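Draladano moves packing work to hand-held grippers

20 Feb 2018

Draladano, the small-goods reseller, has changed the way its packers learn and do their jobs. Since September, part of the sorting and packing has been done with hand-held grippers instead of bare hands, and the recordings from those shifts are being used to prepare a pair of robot arms that the company plans to put on its returns line.

The work itself is simple to describe. A packer stands at a table with a gripper in each hand and moves mixed goods into boxes: bagged items, packets, cables, bits of foam. The arms will later be fitted with the same type of jaws, so what a packer does at the table is close to what the machine will be asked to do.

Golnar Ranjbar, who runs operations at Draladano, said the firm looked first at a fixed machine from Kermani that sorts by weight and size. It was turned down in the fall. "Our goods don't come in sizes," she said. "One return is a phone cable, the next one is a soft bag with something folded up in it. The fixed machine wanted everything the same shape."

The packing team has 13 people. Five of them now spend part of each shift on the grippers, and the rest pack by hand as before. Ranjbar said no jobs have been cut and none will be cut this year, though the company does not expect to replace people who leave the returns line. 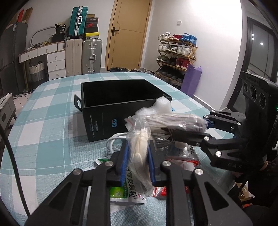
Two grippers at work on bagged items and packets at a packing table.

For the packers, the biggest change has been speed. Fuseini Kpodo has packed for the company for eight years and was among the first to try the new tools. He said he could fill a box by hand without thinking about it, and that with the grippers he had to think about every item.

"Thin plastic is the worst," Kpodo said. "You close the jaws and you have the bag but you don't have what's in the bag. Then it swings. After a few weeks you learn to come in lower and take both."

He said the tools also brought sore wrists at first. The early schedule had packers on the grippers for a full morning. That was dropped after complaints, and sessions are now limited to 45 minutes with a change of task in between. Packers on gripper work are no longer measured against the hourly box count, a point the team had asked for from the start.

Pay was the other sticking point. Ghazal Zarei, who speaks for the packers in talks with management, said her coworkers felt they were being asked to teach a machine their own job for the same wage. An agreement reached last month adds a skill supplement for gripper shifts and gives all packers the right to say no to them without losing hours. Four have done so.

"People are split on it," Zarei said. "Some like it because it's a break from the line. Some don't want any part of it. What we wanted in writing was that it stays a choice, and that there is training for the people who want to run the arms later on."

That training is due to begin once the arms are in place. Draladano says it will teach packers to clear jams, restart the arms and handle items the system sets aside. Ranjbar expects the set-aside pile to be large in the first months — mostly soft bags and anything with a loose cord.

The arms and software are being supplied by Triketti. Kamran Salehi, the supplier's project lead, said the recordings made by experienced packers were more useful than those his own staff had made. "Our people pick things up one at a time, very neatly," he said. "The packers nudge something out of the way, then take what they want. We had not planned for that, and now we are working it in."

The first arm will be set up at the Ridala site, on the evening shift only, with two packers beside it. The company has not given a start date. Zarei said the packers have asked to see the results of the trial before a second arm is switched on, and that management has agreed to a meeting but has not yet promised to wait for it.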